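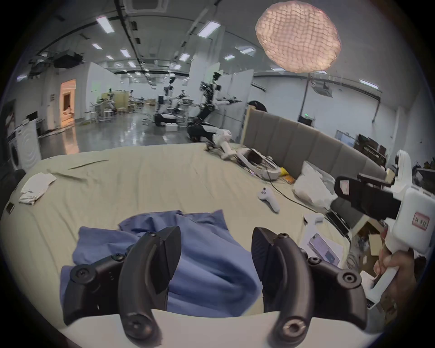
冬の部屋干しの手順(小さい部屋のための説明)

更新:2019年9月15日

このページでは、寒い季節に洗濯物を部屋の中で乾かす方法を、順番に書きます。私はKurnvilleという町の、Plikmontという古い集合住宅に住んでいます。ベランダはありません。北向きの窓がひとつあって、冬はほとんど日が入りません。最初の年の12月は、タオルがいつまでも乾かず、においがついて、同じものを二度洗うことが多かったです。そのあと少しずつやり方を変えて、今は夜に干したものを、普通の厚さの服なら次の日の昼に片づけられるようになりました。

日本語は私の母語ではありませんので、洗濯の道具の名前が少し違うかもしれません。わかりにくいところがありましたら、どうぞお許しください。

用意するもの

物干しスタンド(私のものはKassaの折りたたみ式で、広げたときの幅は113センチ、奥行きは79センチです)
小型の除湿機、または扇風機
厚みのあるハンガー
ピンチハンガー
乾いたバスタオル一枚
温度と湿度がわかる計器

全部を新しく買う必要はありません。もしひとつだけ買うなら、私は扇風機をすすめます。除湿機は便利ですが、値段も高く、場所もとります。風がない部屋で除湿機だけを使うより、窓を少し開けて扇風機を使うほうが早く乾いた日もありました。

計器は安いもので十分です。置く場所は、洗濯物のすぐ横ではなく、部屋の反対側の棚がよいです。洗濯物のそばに置くと、いつも高い数字が出て、部屋全体のことがわかりません。

スタンドを買う前に

店でスタンドを見ると、小さく見えます。家に持って帰ると、とても大きいです。私は買う前に、床に新聞紙を並べて、広げた大きさと同じ四角を作りました。その四角のまわりを歩いて、ドアが開くか、引き出しが出せるかを調べました。このとき、最初に欲しかった大きい型はだめだとわかりました。

脚の先も見てください。ゴムのふたがついていないものは、床に傷をつけることがあります。あとからフェルトを貼ることもできますが、湿った床の上ではすぐにはがれます。

手順1 洗う前に分ける

色で分けることは、たぶん皆さんもしていると思います。部屋干しのときは、それに加えて厚さでも分けます。薄いシャツや下着と、厚いパーカーやジーンズを一緒に洗うと、干すときに薄いものだけ先に乾いて、スタンドの上の場所がいつまでも空きません。

私は薄いものの日と、厚いものの日を別にしています。厚いものの日は、量を洗濯機の半分ぐらいにします。もったいないと感じるかもしれませんが、干す場所には限りがあります。洗濯機に入る量ではなくて、スタンドに掛けられる量に合わせて洗うのがよいです。

分けるときに、ポケットの中も見てください。私はティッシュを入れたまま洗ったことがあります。黒いズボンから白い紙を取るのに、干すより長い時間がかかりました。

よごれた靴下や運動着は、かごの中に何日も置かないほうがよいです。湿ったまま重ねておくと、洗ったあとにもにおいが残ります。すぐに洗えないときは、かごのふちに掛けておきます。

手順2 洗剤は多く入れない

においが心配なときに、洗剤を多く入れたくなります。私もそうしていました。しかし、すすぎで落ちなかった洗剤が布に残ると、布がかたくなり、においの原因になることもあるそうです。容器に書いてある量を守ってください。

私が使っているのは、Clirnevineという近所の店で量り売りしている液体の洗剤です。香りはありません。香りの強い柔軟剤は、狭い部屋で干すと頭が痛くなりますので、使うのをやめました。タオルにはもともと柔軟剤を入れないほうが、水をよく吸います。

においがもうついてしまったタオルは、普通に洗ってもなかなか直りません。酸素系の漂白剤をお湯にとかして、しばらくつけてから洗います。お湯の温度と時間は、漂白剤の袋の説明に従ってください。ウールと絹にはしないでください。また、塩素系の漂白剤と酸性の洗剤は、絶対に混ぜてはいけません。危険なガスが出ます。

手順3 脱水の回転数を選ぶ

脱水は、乾くまでの時間に大きく関係します。私の洗濯機では、初めの設定が毎分700回転になっています。シャツやブラウスはこの設定のままで洗います。これより強くすると、しわが深くなって、アイロンの仕事が増えます。

タオル、シーツ、綿の靴下は、もっと高い回転数にしてもかまいません。一度終わったあとで、脱水だけをもう一回かける方法もあります。その前に、洗濯機のふたを開けて、中の布を少しほぐしてください。布がひとかたまりになっていると、中心の水が抜けません。

夜おそくに脱水をかけると、下の階に音がひびきます。私の建物は床が薄いので、夜の八時より前に終わるようにしています。

手順4 すぐに出して、よく振る

洗濯が終わったら、できるだけ早く出します。中に置いておくと、しわもにおいもつきます。私は台所のタイマーをセットして、忘れないようにしています。

出したものは、一枚ずつ両手で持って、上から下へ強く振ります。シャツなら五回ぐらい振ってください。それから、えりと前のボタンのところを手のひらでたたいて、のばします。袖口も軽く引っぱります。この作業をていねいにすると、綿のシャツでも、アイロンなしで着られることがあります。

タオルも振ってください。表面の小さい輪が立って、乾いたあとの手ざわりがやわらかくなります。

手順5 急ぐものはバスタオルで水を取る

次の朝に必ず着たいものがあるときは、乾いたバスタオルを広げて、その上に服を置きます。端からきつく巻いて、上からひざで押します。タオルが水を吸って、服はかなり軽くなります。

セーターのときは、押すだけにしてください。ねじると形が変わります。使ったバスタオルは湿りますので、忘れずにスタンドに掛けます。丸めたままいすの上に置いて、次の日に見つけたことが私にはあります。

手順6 掛ける順番と間隔

布と布のあいだは、こぶしひとつ分あけます。これは部屋干しで一番守りにくい決まりだと思います。洗濯物が多い日は、どうしても詰めたくなります。けれども、詰めて掛けた日は、真ん中のものだけが湿ったまま残ります。

長いものと短いものを交互に掛けると、下のほうに空気の道ができます。ピンチハンガーでは、外側に長いもの、内側に短いものをつるすと、下から見たときに山のような形になります。この形は空気が通りやすいと言われています。

種類ごとのやり方は、次のとおりです。

シャツ:厚みのあるハンガーに掛けて、一番上のボタンだけ留めます。えりは立てておきます。
パーカー:フードが背中につくと、そこが最後まで乾きません。フードだけを別のピンチで持ち上げるか、さかさまにつるします。
ジーンズ:裏返して、腰のところを丸く開いてピンチで留めます。筒の形になるように干します。
靴下:はき口を上にすると、ゴムがのびにくいです。つま先を上にすると早く乾くという人もいます。私ははき口を上にしています。
タオル:半分に折らないで、前を長く、後ろを短くして、ずらして掛けます。
セーター:平らなネットの上に広げます。ネットがなければ、スタンドの上の棒を何本も使って、重さを分けます。
シーツ:スタンドの二本の棒に渡して、Mの字の形にします。途中で一度、棒に当たっている場所を動かします。

手順7 スタンドを置く場所

壁のそばは避けてください。私は初め、じゃまにならないように壁にぴったりつけて置いていました。二月になって動かしたら、壁紙に黒い点がありました。かびです。今は壁から腕の長さぐらい離して、部屋の真ん中に置いています。夜は少し歩きにくいですが、壁をふくより楽です。

カーテンレールに掛けるのもよくありません。レールは服の重さのために作られていませんし、冬の窓は冷たくて、ガラスに水がつきます。カーテンも湿ります。

ドアの枠のところは、空気がよく動くので、数が少ないときには便利です。ただし、枠の上の部分がしっかりしているか、先に手で確かめてください。

手順8 風を当てる

扇風機は、洗濯物の斜め下に置いて、上に向けます。首をふる設定にします。強い風はいりません。布のすそが少し動くくらいで十分です。一か所だけに当てると、そこは早く乾きますが、ほかのところが残ります。

二時間ぐらいたったら、スタンドの向きを反対にします。私は夕食の前に干して、寝る前に向きを変えます。

除湿機を使うときは、部屋のドアと窓を閉めます。開けたまま使うと、外の湿気まで集めることになって、いつまでも終わりません。私の小型の除湿機は、タンクに700ミリリットルの水が入ると自動で止まります。厚いものの日は、夜のうちに一度捨てないと、朝には止まっています。寝る前にタンクを空にしてください。出た水は飲めませんし、植物にも私はやりません。トイレに流しています。

暖房と洗濯物は、十分に離してください。電気ストーブの上や前に干すことは、火事になりますので、絶対にしないでください。乾いた服は軽くなって、落ちやすくなります。

手順9 換気をする

除湿機がない人は、換気が必要です。外が寒くても、ときどき窓を開けます。一回は五分で足ります。もし窓がふたつあれば、両方を少しだけ開けたほうが、ひとつを大きく開けるより空気がよく入れかわります。

雨の日は外の空気も湿っていると思うかもしれません。しかし冬の冷たい空気は、含んでいる水の量が少ないので、部屋の中で暖まると、乾いた空気になります。小雨の日に窓を開けて、計器の数字が下がるのを見て、初めて私もこのことを信じました。梅雨や夏の雨の日には、この方法は使えません。

浴室に換気扇があるなら、浴室に干すのもよいです。先に壁と床の水をふいてください。

手順10 乾いたかどうか調べる

表面をさわって乾いていても、中はまだのことがあります。次の場所を調べてください。わきの下、ポケットの中、ズボンの腰、フードのつけ根、タオルの端の縫い目です。

冬は、冷たい布と湿った布の区別がむずかしいです。指ではよくわからないときは、手の甲かほおに当てます。それでもわからなかったら、もう一時間掛けておきます。少しでも湿ったものを引き出しに入れると、まわりの服ににおいがうつります。

手順11 たたんで、しまう

乾いたものから順に取って、ベッドのような広い平らなところでたたみます。私はシーツのしわを手で軽くのばしてから始めます。机の上でもできますが、大きいタオルは机からはみ出して、きれいに折れません。

たたむ前に、毛玉や糸のほつれがないか見ます。ボタンが取れそうなシャツは、しまわないで別のところに置きます。しまってしまうと、次に着る朝まで思い出しません。

たたんだものは、すぐに引き出しに入れないで、三十分ぐらいそのまま置きます。残っている湿気がここで抜けます。引き出しには、新しく洗ったものを奥か下に入れると、同じ服ばかり着ることになりません。引き出しはいっぱいにしないで、手が入るくらいのすき間を残してください。

うまくいかないとき

朝になってもジーンズが湿っている
ポケットを外に出していますか。裏返しただけでは、ポケットの布が重なっています。それでも乾かないときは、ジーンズだけ別の日に洗ってください。

タオルがかたくなる
洗剤が残っているか、水がかたいのかもしれません。Kurnvilleの水道水はかたいので、私はすすぎを一回増やしています。乾いたあとで、もう一度よく振るのも効果があります。

部屋の湿度が下がらない
洗濯物の量が部屋に対して多すぎます。半分を浴室に移すか、次から量を減らします。料理の湯気も関係しますので、干しているあいだに長く煮る料理をするときは、台所の換気扇を回してください。

白いシャツにハンガーのあとがつく
針金のハンガーのさびかもしれません。さびがあるものは捨てて、プラスチックか、表面を加工したものに替えます。肩が出っぱるときは、ハンガーの幅がシャツに合っていません。

スタンドがたおれる
片側に重いものが集まっています。掛けるときは、真ん中から始めて、右と左に同じくらいずつ増やします。取るときも、片側だけを全部取らないようにしてください。

道具の手入れ

スタンドの棒には、ほこりと洗剤の残りがつきます。月に一回、湿らせた布でふいて、そのあと乾いた布でふきます。白いシャツに灰色の線がついたら、それはたいてい棒のよごれです。

ピンチは日に当たらなくても、古くなると割れます。指ではさんでみて、白い線が入っているものは替えてください。扇風機の羽根にもほこりがたまります。電源を抜いてから、カバーを外してふきます。除湿機のフィルターは、私は二週間に一回、掃除機で吸っています。

洗濯機のふたは、使わないときは開けておきます。洗剤を入れるケースも引き出して、裏を見てください。黒いぬるぬるしたものがついていたら、古い歯ブラシでこすって、水で流します。小さい子どもやペットがいる家では、ふたの扱いは洗濯機の説明書に従ってください。

羽毛布団と枕の乾かし方は、量が多くなりますので、別のページに書く予定です。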